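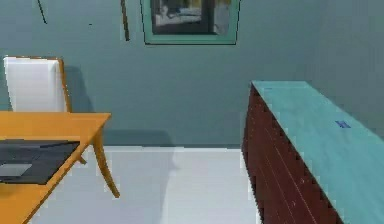 Simulated room: table and chair left, sideboard right.

Everyone at Jelau wants to talk about the arm. Fine. I want to talk about the room, becuase the room is where our set-up time goes. Two days on the Wuser cell last October, most of it spent on heights. Table height, sideboard height, how far apart. Get those wrong in the simulation and 500 runs teach you nothing useful.

So — check the furniture first. Tape measure, then the model, then the arm. Hawthorne do it the other way round and rebuilt theirs 3 times. Same fault each time. A dull job, and it should be on the maintenence sheet.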